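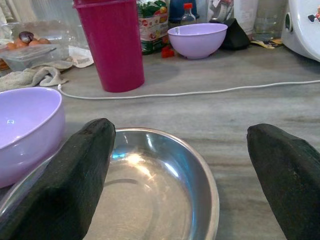 I get asked a lot how I teach a two-arm robot kitchen chores by remote control, so let me walk you through my bowl routine!

Start with a task you can say in one breath. Mine is "put one bowl inside the other." Do it a few times with your own hands first (really, do it) and notice where your fingers go. Then drive the arms over slowly, open the fingers wide, and come down on the rim – never shove at the side of the bowl. 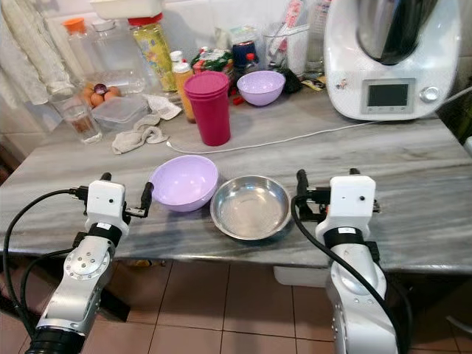
Photo: Zofia Laskowska / Prinura

Leave the regular kitchen stuff on the counter. I used to clear everything away, and my policy fell apart the minute a cup showed up. Shift both bowls a little between takes, record 16 good demos, and toss any take where you froze for more than two seconds. Steel is slippery and shiny, so go easy on your closing speed!

Once bowls feel comfortable, try a mug on a different table. Line up with the handle before you go down, and keep the other arm parked well back.
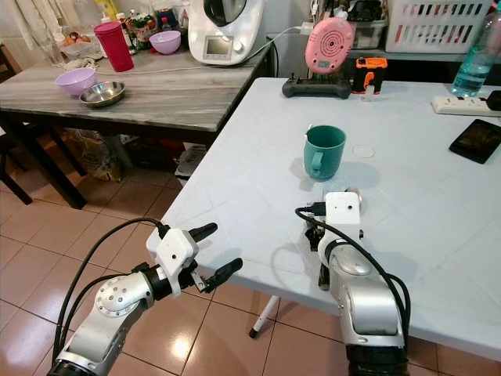
Bronisława Tomaszewski wrote in to say she keeps her fumbled grasps as long as she recovers within five seconds, and her robot got better at second tries. I'm testing that next – my next batch of demos is going to be a lot messier.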